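Home | Projects | Reports | News | Contact
Search this site Go

Jasik Bench Cell: Progress Report to the Grekwood Fund
June 17, 2024

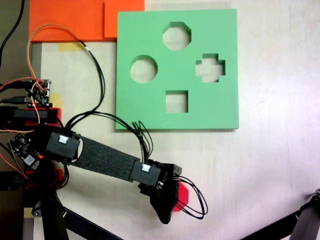
The cell has been running since the start of the grant period and is now in regular use for the shape-sorting work set out in the application. This report covers how it is set up, what has needed repair, and what we plan to do with the rest of the money. Spending is within budget and no change to the end date is requested.

Set-up

The cell is one small arm on a stand beside a tabletop, driven by hobby-grade servos. The task is to pick up a coloured piece and put it through the matching hole in a green board. The board has four holes: round, square, octagonal and cross-shaped. We chose a light arm of this type because every part can be replaced at the bench with hand tools, and the Vilela workshop already keeps most of the spares.

Positions on the table are marked with yellow tape. The tape is renewed when it starts to lift, and the arm is re-zeroed each time. Re-zeroing used to take most of a morning. With the written procedure it now takes under an hour, and two members of staff can do it.

Running so far

The arm has completed 3,293 pick attempts up to the date of this report. Of these, 1,016 were made after the gripper was rebuilt in June. Results from before and after the rebuild are kept in separate tables, as the grip is different enough that they should not be added together. The cross is still the hardest shape to place. It has to be turned to within a few degrees before it will drop, and the play in the wrist is often more than that.

Faults and repairs

Wrist servo. The first one stripped its gears and was replaced from stock. The second began to drift after long sessions. We now stop after every 50 attempts and let the arm rest at its home position. The drift has not come back, but we have not yet tried a full day at that rate.

Cables. This has been the main cause of lost time. The servo leads run from the boards at the base to the far end of the arm, and they need enough slack for the full reach. With too little, the connector at the wrist works loose. With too much, the loops hang down and can catch on the pieces. We have tried 4 routings. The present one is the best of them and we do not consider it finished. Connectors are pushed home by hand before each session and this is signed for on the log sheet.

Gripper. The screws holding the brackets were found loose at two checks in a row. They were taken out, cleaned and put back with thread lock. The fingers were lined up again at the same time. No further movement has been found.

Base. One red plastic part at the arm joint cracked and was reprinted with thicker walls. A spare has been made.

Routine care

Before each session: check connectors, check gripper screws, wipe the table, look over the tape marks, run the arm once through its range with nothing in the grip. Once a week: check the stand bolts, check the leads for wear, copy the logs to the shared drive. The weekly check takes roughly half an hour.

Money

The largest item this period was servos, followed by connectors and cable. Drinix supplied the servos at the price quoted in the application. The allowance for printed parts is mostly unspent and we would like to move part of it to cable and strain relief. A short request is attached separately.

Next period

Fit a clip at the forearm so that the wrist leads cannot swing. Run a full day on the current wrist servo and record the drift. Add a second board with the holes in a different order. Finish the maintenance sheet so that it can be handed to the Vilela workshop along with the spares list.

The next report will be sent at the end of the following quarter. Log sheets for this period can be sent on request.

Contact the Jasik project office | Copyright Jasik 2024 | Back to top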